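# The bad clock on the right-hand gripper

I said in December that I would write up the replay crash once we knew the cause. We know it now, and it is a duller cause than the ones we spent our time on.

The short version is that the left and right grippers disagreed about what time it was. The recordings looked fine. When we played one back on the two Udetti arms, the right arm did everything late, and on a handover task late means the arms meet in the wrong place.

The damage was one bent jaw on the left arm and a cracked mount on the right. I was standing outside the taped line and had the stop button in my hand. I pressed it after the contact, so I can't claim it helped.

For anyone new to this blog, the Grīnberga project records people doing small table tasks with a gripper in each hand. The position of each gripper comes from the marker cube on its body. The jaw opening comes from a sensor inside, and it is logged by a separate board with its own clock. Girkirard, our recording program, is supposed to line all of it up at the start of a session.
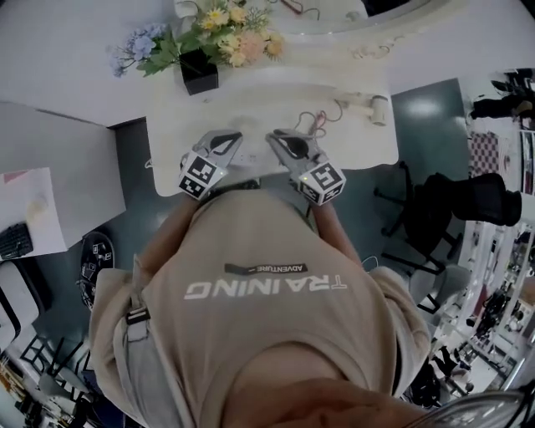
*Photo: Grīnberga project, Fedilville*

Each cube has a small green light on the side. I had been treating that light as "ready." So had everyone else at Fedilville, and our own setup sheet said "check for green, then start." What the light reports on our build is that the board has power and the logger is running. It has nothing to do with the clock. I wrote the sheet, so that one is mine.

## What happened on the replay

The task was simple. The left hand picks up a small part, the right hand takes it, the left hand lets go. We had 237 recordings of it from one long session and I picked one from late in the set, as the operator was smoother by then.

The first few seconds looked right. The left arm reached, closed and lifted. Then the right arm came in with its jaws still closed. In the recording the right jaws open well before the hands meet. On the replay the open command arrived 210 milliseconds too late, and by then the closed tips had already pushed into the side of the left jaw.

The force limit did trip. It was set to 100 newtons, a value I had copied over from a heavier job and not lowered. For tips this size it was far too high. So there were two faults, the late command and a limit that let it turn into a broken part. I would have liked to find the second one some other way.

## What we looked at first

We blamed the markers, and that cost us most of a week.

It was a reasonable guess. When the two grippers come close together one cube can hide the other from the head camera for a moment, and a tracker that loses a marker will sometimes come back with a pose that is tilted the wrong way. There is also a big oval mirror on the dresser by the work table. I have had trouble with reflected markers before, on a different job, and I went straight to that.

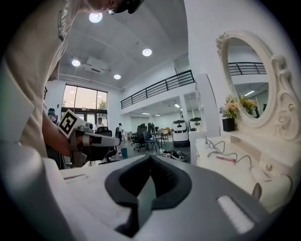
*Both grippers by the dresser.*

So we draped the mirror and recorded again. There was no change. We swapped the cubes left to right, and the error stayed with the right board. That should have ended the marker theory on the spot. I kept it going for another day by deciding the calibration file had been swapped too, and it hadn't.

Then I plotted the jaw opening against the jaw tips as seen in the gripper's own camera. I should have started with that plot. On the left side the two curves sat on top of each other. On the right side they had the same shape and one was shifted. The shift was small in the early recordings. At the end of the session it had reached 680 milliseconds.

## The cause

The right board had restarted partway through the session. Its cable connector was loose, and a sharp turn of the wrist could drop power for an instant. The board came back up fast enough that the logger reconnected without a warning. It also came back without its clock correction, because Girkirard sends that once, at the start, and never again. From there the clock drifted on its own.

The light went out and came back green. If the operator noticed a blink, the sheet gave them no reason to stop.

All the recordings from before the restart are good. After it, the offset grows steadily, so in theory we could fit a line and correct the rest. I did that for a handful and they looked all right. We are still throwing them out. There may have been more than one restart, and I can't prove from the log that there wasn't. 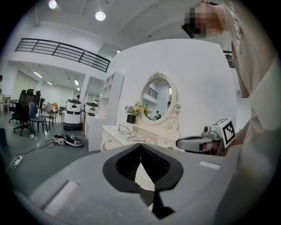 Gintarė Lill read a draft of this and wrote back that I was being too easy on the replay step. In her view a bad recording should never be able to break hardware, whatever the reason it is bad, and the arms ought to refuse any path where the tips would come within a set distance with the jaws closed. She also asked why the first replay of a new set was done at full speed.

I don't have a good answer to the speed question. We had replayed earlier sets at full speed without trouble and I stopped thinking about it. On the other point I agree, and the distance check is half written.

## Changes so far

- Girkirard now sends the clock correction every ten seconds and stops the recording if a board reports a restart.
- The setup sheet says to clap both grippers' jaws shut twice at the start and again at the end. The closings show up in the camera and in the sensor log, and a script compares them.
- The force limit for the small tips is down to 15 newtons. It trips more often than I'd like on stiff parts.
- First replay of any set runs at quarter speed with nothing between the jaws.
- The loose connector has been replaced and both cables now have a strain relief at the gripper end.

The light is still green for power only. Changing it means new firmware on every board, and I want to do it properly, with a second color for a synced clock. Until then there is a strip of tape on the lid of the gripper case that says GREEN IS POWER.

The replacement jaw has arrived and the mount has not. Once it's here I'll rerun the same handover from a good recording and post the plots for both sides.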